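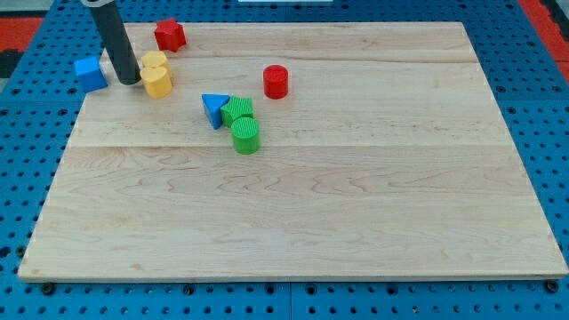 Skye Tennant thought we should have gone with plain pine and saved the money, and she said so again when we handed in the draft. Her point was that little kids don't care about grain. Fair. But the maple was already glued by then so we kept it.

Project report, Block Board, group 5

What we set out to do: a flat work board plus a set of small colored shapes for sorting and lining up. Meant for a preschool table. The board has to lie flat, not slide around, and leave enough edge that a kid can push a piece to the side without losing it on the floor.

The board. Light maple, planks edge-glued. Wider than deep so two kids can sit at it side by side. The wavy figure in the wood was a suprise, we picked the planks for straightness and didn't look at much else. Two seams you can find if you look, the middle one shows more. Catriona Guthrie did the glue-up and says she starved that joint. Sanded it twice. Still there. Left it.

The pegboard under it belongs to the shop table. We tested on it as is. Holes all around the board were handy for lining it up square, less handy for anything small that rolls.

The shapes. Blue cube, yellow cylinder, yellow prism, red star, and more on the list. Corners on the cube eased a little. Ridges up the side of the cylinder, we like those, easier to grip. Matte finish so they don't glare under the shop lights.

Problems
Yellow pieces. Put the cylinder in front of the prism and from a low seat they read as one lump. Same color, close in size. Either change one color or make the prism taller. We argued over this for most of a class period.

Cube at the edge. A block can hang partway over the side of the board and stay there, which is fine until somebody leans on the table. A low lip would fix it but then you can't sweep pieces off into the box. No decision yet.

Star. Stands up, but the points worry Catriona. Round them more.

Time: 15 hours in the shop, 9 of those on the board alone. Too many. Next time cut the shapes first while the glue sets.

Still to do before December: second coat on the board, redo the star, pick a color for the prism, write the care sheet (wipe with a damp cloth, dont soak). Name is Wukska for now. Jardine was the other choice and it may come back.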